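Speaker notes: Refurbishing Desktop Computers at the Bench
Presenter: Tavion Ridgeway, Stamuvport Technical Services

Slide 1. Welcome the audience. State that the Obi program returned 677 desktops to local schools by the end of March.

Slide 2. Introduce the gray fixture plate. Parts are sorted before a case is opened. 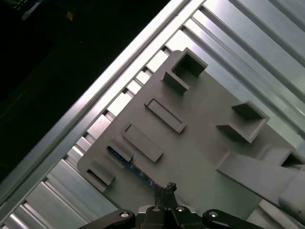 Why use a plate with separate boxes and slots? Small parts set down on an open bench are easily mixed up, and a search for one screw can hold up the next machine.

Slide 3. Opening the case. Unplug the power cord, lay the tower on its side and remove the side panel. Pause for the safety reminder on static.

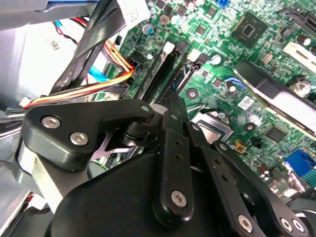 Memory comes next. Staff at the Horov site test each module for 20 minutes before it is approved for use. Mention that six technicians now hold this certification.

Slide 4. Processor and cooler. Old thermal paste must be cleaned off fully. Refer to page 18 of the handbook.
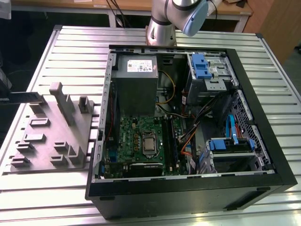

The power supply is checked under load, and the result is entered in the Plovus log. Take questions on labeling.

Slide 5. Bench layout.

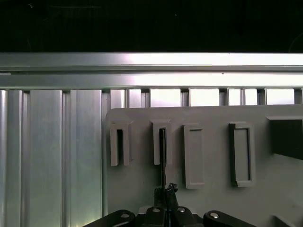 Gray board in front of the aluminum framework.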